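I've been using the Clarner prayer and Bible reading app since January, mostly at the kitchen counter before anyone else is up, and I have opinions!

My small group leader, Nesrin Karaca, put it on her own phone first and talked the rest of us into it. I'd tried a reading plan on paper (three times, if I'm counting) and always fell off somewhere in Leviticus. With Clarner I've kept going for 7 weeks now, and I'm kind of amazed.

Daily readings

You get a psalm, a longer passage and a short devotional, and the whole thing takes me one cup of coffee. The audio is lovely — a calm voice that doesn't sound like a movie trailer. You can also slow it down, which my mother appreciates. My one gripe is that the devotionals repeat themselves. I got the mustard seed twice in one week.

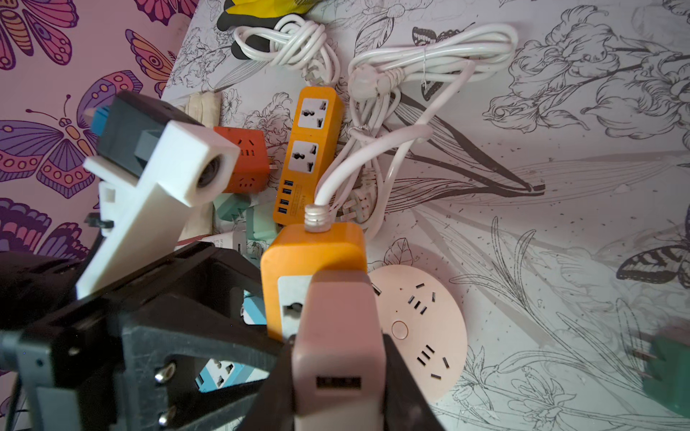 Prayer lists

I love this part. You can keep up to 200 requests, sort them by person, and mark the ones that have been answered. Scrolling back through those on a bad day has done me a lot of good. Sharing a list with the group is clunkier, and I had to send Nesrin the invite twice before she could open mine.

Price and small stuff

The basic version is free and has everything I've mentioned. The paid one adds a library of 1,000 hymns with lyrics, and I caved after the trial ran out. Search is slow, and the reminder bell is way too loud at 6 a.m. — change it the first night. I'd still give it four stars out of five.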